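Home | About | Stories | Workrooms | Events | Contact

We use cookies to remember your settings. By continuing to read you accept this. OK | Learn more

The shapes on the shelf: a talk with Rogelio Catacutan

When I arrive at the storeroom in Clovuswood, Rogelio Catacutan is on the telephone, and he points me to the only chair. He is looking for a number in a notebook. "212," he says into the telephone, "no, 212, the 211 is the old one with the narrow toe." Then he hangs up and makes coffee for both of us.

Rogelio has taken care of the shape collection for many years. Shapes is his word for everything in the storeroom that gives form to a shoe or a part of a shoe. Some came from the Flementhorpe factory when it closed its second floor, and others were bought in small lots from workshops in the region. The notebook is at number 1000 and a little more, but he says that this does not mean there are so many pieces. "Many numbers are empty. A piece was broken, or it was lent and it stayed there. I do not give the number to another piece, so the notebook grows faster than the shelf."

I ask him how he learned the work. He was first a cutter, he tells me, and he did not like it very much. At Flementhorpe he had to walk through the shape room each morning to reach his table, and the man who worked there used to send him up the ladder. "He had a bad knee. I was young and I was always passing at the wrong moment. After one winter I knew where everything was, and then it was easier for them to move me than to find another person."

The storeroom is smaller than I expected, and it is in the middle of a new arrangement which began in June. The old shelves were too weak for metal, and they bent. For the new ones he chose yellow boards, so that a dark piece left behind by mistake will be noticed in the evening.

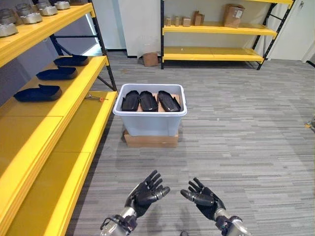 Shape Collection and Storeroom, Fustmont Footwear Workrooms

The silver pieces have their place on the top shelf. I say that this seems high for something made of metal, and he laughs. "Everybody tells me this. But I take them down perhaps two times in one year. What I use every week, I want at the height of my hand. My back is also a part of the collection."

The black ones travel more. Three of them were lying side by side in a white plastic bin, with a piece of cardboard under them, and the bin itself was standing on a flat cardboard box. The cardboard is a rule of the storeroom. Rogelio does not like to put a glossy surface directly on plastic, and he does not like a bin directly on the carpet.

"Foam is nicer to look at," he says. "But foam becomes old, and one day it is stuck to the piece and you need an afternoon to clean it. Cardboard you throw away and you cut a new one."

His colleague Analyn Agbayani joins us for the second coffee. She came to Fustmont from the Hauksdóttir workshop, where she repaired mountain boots, and she is now writing the whole notebook into a computer. They do not agree about the names. Rogelio writes what a piece looks like to him, so there are entries such as "the duck" and "wide, for the priest." Analyn would like to have length, width and toe form, and nothing else.

"I asked him what is the duck," she says. "He went to the shelf and came back with it in less than one minute. So the system works, but only if you have Rogelio."

They have found a compromise. The measures come first, and his name for the piece is kept in a last column. She does roughly 20 entries on a good day, and fewer when the handwriting is from before his time.

Before I leave, I want to know if he has a favorite. He thinks about this for a long time. It is a child's shape, he says, with a repair at the heel which was made by a very careful person, and he has never found out who it was. At the moment it is lent out, so he cannot show it to me. He writes my telephone number in the back of the notebook and promises to call when it is home again.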